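Does a tray keep a guest room snack stash tidy, or is it just one more thing to dust?

Posted May 17, 2018 in Home Organizing

skandberg_attic
My sister-in-law swears by putting everything for visitors on one tray. Wrapped sweets, cake, little boxes, even ornaments, all together. I bought a gold one with low sides and I'm not convinced. So far it looks like a junk drawer with the front taken off. I have guests for 2 nights in March and again this month and I don't want to be picking crumbs out of the bedding. Do people really use these, or do they just move them to the floor?

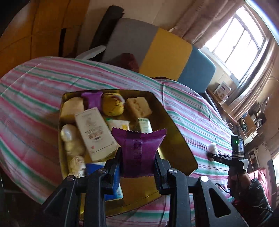
Also, the shop wanted me to buy the matching Runell lid and dividers. Seems like a racket to me. Is there any point?

Fuda
Skip the dividers. I had a set and they slid around every time I lifted the tray. What helped was taking things out. Figurines don't belong in with food, put them on a shelf. Tall cartons go at the back, standing up if they'll stand. Anything in sealed foil can go in loose. Unwrapped cake is your crumb problem, so either put it on a plate or leave it in the kitchen. I'd stop at 6 items and I'd keep the whole thing off the bed - a mattress is never flat once somebody sits on it. As for whether guests use it, mine eat the sweets and ignore the rest.

bowen_lane
just get a basket

old_hallway
I doubt a basket fixes anything, small packets sink to the bottom and you find them a year later. Low sides are fine if the tray lives on a dresser. Wipe a shiny one with a dry cloth, mine shows every fingerprint. No opinion on the lid except that I wouldn't pay for it.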